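Call for Participants: Pilar Standing Work Study

Brenatix, Foley Building, ground floor
Paid, part time, in person
Study contact: Joanne Hebden

Summary

Brenatix is recruiting adults for a study of posture and fatigue during standing work at tripod-mounted hand controls. The study is called Pilar. Participants attend seven visits and are paid $387 on completion. No technical background is required. Visits begin in May.

Background

Most published guidance on standing work assumes a bench or counter: a fixed horizontal edge, a known height, and something to lean on. A jointed hand control on a tripod offers none of these. The control moves through a range of heights and angles, the operator has no edge to rest against, and the tripod legs take up floor area where the feet would otherwise go. Operators settle into a stance in the first few minutes and tend to keep it.

The pilot phase produced 3,868 posture samples. These showed large differences between operators in foot placement relative to the tripod legs, and in how far the elbow of the upper hand was held from the body. The pilot group was too small and too similar in height to say which of these differences affect comfort over a full session. The main phase is meant to answer that.

What the study measures

Foot placement, including distance from the nearest tripod leg and whether the feet are level or staggered.
Weight distribution between left and right feet.
Elbow and shoulder position on both sides.
Head direction and neck rotation during visual tasks.
Self-rated discomfort in ten body regions, recorded on the Plurnier scale before, during, and after each session.

The study does not measure speed or skill. Task scores are not kept. Participants who find the tasks awkward are as useful to the study as those who find them easy.

Visit schedule

Visit 1: Introduction
Consent, health questionnaire, body measurements (height, standing elbow height, shoulder width, arm length, foot length), and a short practice period. No discomfort ratings are taken. Allow one hour.

Visits 2 and 3: Fixed height
The tripod head is set by the study team according to standing elbow height. Participants work in four blocks with a seated rest between blocks. Allow two hours per visit.

Visits 4 and 5: Chosen height
Participants set the tripod height before the first block and may change it between blocks but not during them. The number and direction of changes are recorded. Allow two hours per visit.

Visit 6: Floor surface
The blocks are repeated on the bare floor and on a mat. The order is assigned at random. Allow two and a half hours.

Visit 7: Close-out
One block at the participant's preferred settings, followed by a structured interview on comfort, stance, and grip. Allow ninety minutes.

Visits must be at least two days apart. All seven should be completed within 11 weeks of the first. Sessions start at 9:00 a.m., 1:00 p.m., or 4:30 p.m. Participants are asked to keep the same start time for all visits where possible, as discomfort ratings vary with time of day.

Tasks

Each block consists of slow guided movements of the hand control, short holds at set positions, and looking tasks in which attention is directed to one side while the hands stay on the control. The force required is low. Holds last no more than 40 seconds. Participants may let go and step back at any time, and will be asked to step back if they report a discomfort rating of 6 or higher in any region.

Between blocks, participants sit, complete the rating sheet, and may drink water. Food is not allowed in the work area but may be eaten in the waiting room.

Eligibility

Participants must:

Be 18 or older.
Be able to stand for 25 minutes at a time without support.
Have full use of both hands and arms.
Have normal or corrected vision. Glasses and contact lenses are fine.
Be able to read and respond to written questions in English.
Be available for all seven visits.

Participants must not:

Have had surgery on the back, hip, knee, ankle, foot, shoulder, or wrist in the past year.
Have a current injury that limits standing or reaching.
Have a condition or take a medication that affects balance.
Be pregnant.
Be an employee of Brenatix or share a household with one.

Applicants shorter than 5 ft 3 in or taller than 6 ft 2 in are especially encouraged to apply. Both groups were underrepresented in the pilot. Left-handed applicants are also needed.

Current or past work in a standing job (retail, kitchen, assembly, hairdressing, laboratory) does not exclude anyone. Job history is recorded at Visit 1 and used in the analysis.

Clothing and footwear

Ordinary everyday clothes are suitable. Participants do not change into study clothing. The following rules apply:

Shoes must be flat, closed, and secured to the foot. Sneakers are preferred. Sandals, clogs, boots with a raised heel, and bare feet are not accepted.
The same shoes must be worn at every visit. The make, size, and approximate age are noted at Visit 1.
Short sleeves are preferred so that elbow position can be recorded. A long sleeve that can be rolled above the elbow is acceptable.
Trousers of any cut may be worn if they can be kept clear of the shoe soles. Clips are available for long hems.
Rings, watches, and bracelets must be removed from both hands and wrists. A locker is provided.
Long hair must be tied back.

Work area rules

Tripod legs and wires on the floor are trip points. Participants enter and leave the work position by the route shown at Visit 1 and do not step over a tripod leg. Wires are checked by the study team before each block. A participant who notices a wire against a leg or foot should say so and wait for it to be moved.

Phones are left in the locker. Visitors and children cannot be in the work area during a session.

Payment

Participants who complete all seven visits receive $387. Those who withdraw early are paid for each completed visit at the rate given in the consent form. A visit stopped on account of discomfort counts as a completed visit. Payment is by check or bank transfer within three weeks of the last visit. Parking at the Foley Building is free to participants; travel costs are not otherwise covered.

Participants are not employees of Brenatix and do not receive benefits. Payment may be taxable.

Data and privacy

Posture recordings are stored under a participant number. Names and contact details are kept separately and deleted one year after the study closes. Video is recorded in visits 2 through 7. Consent to video is required to take part; consent to the use of still pictures in reports and notices is separate and optional, and refusing it has no effect on payment.

Participants may withdraw at any time without giving a reason. On withdrawal, they may ask for recordings already made to be deleted, up to the point at which the data set is combined for analysis.

Risks and benefits

The expected risks are tired feet, mild muscle soreness in the shoulders or lower back, and tripping. There is no direct benefit to participants other than payment. A one-page summary of the results will be mailed to anyone who requests it.

Stance and grip

No stance is taught. At Visit 1 the study team explains which parts of the control may be held and which may not, and participants then stand as they choose. A common arrangement is one hand over the upper segment with the elbow out, the other lower down near the tripod head, and the feet apart behind the tripod legs. Participants may swap hands or move their feet within a block. All such changes are data and should not be held back for the sake of appearing steady.

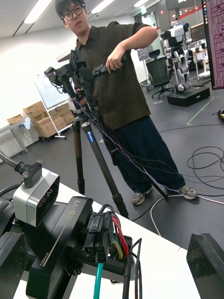 How to apply

Contact Joanne Hebden at the Brenatix front desk, Foley Building, and ask for the Pilar screening form. Return the completed form with the following:

Height and shoe size.
Dominant hand.
Current occupation and the usual number of hours spent standing per day.
Preferred start time (9:00 a.m., 1:00 p.m., or 4:30 p.m.).
Any dates on which you are not available.

Screening takes place by phone and lasts ten minutes. Applicants who meet the criteria are offered a Visit 1 appointment in the order in which forms are received, subject to the height and handedness groups still open. Applicants who are not placed will be told by mail and may ask to be kept on the list for later groups.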